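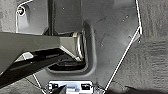 Kieran Lynch wants to know why metal things so often have tiny holes in them, and whether they are there by mistake. What a brilliant question! Let's go hunting for the answer.

Lots of the things around you are made from flat plates joined together. Think of a toaster, a computer or the back of a washing machine. To hold one plate to another, people often use screws, and each screw needs a hole to go into. Once you start looking for these little dots you will spot them everywhere — under chairs, behind radios, even on light switches!

Some holes are much bigger. When part of a plate is set lower than the rest, we call it a recess. A recess can make room for a part that would otherwise stick out, or give something else a snug place to fit.

Look at the corners too. Many recesses have rounded ones. A lot of metal is cut with a spinning tool, and a spinning tool leaves a curve on the inside of a corner. Rounded corners are stronger as well. A sharp inside corner is where a crack likes to begin.

Try it yourself! Cut two windows in an old cereal box, one with square corners and one with round corners. Pull gently on the card, then a bit harder. Which one tears first? Ask a grown-up to help with the scissors.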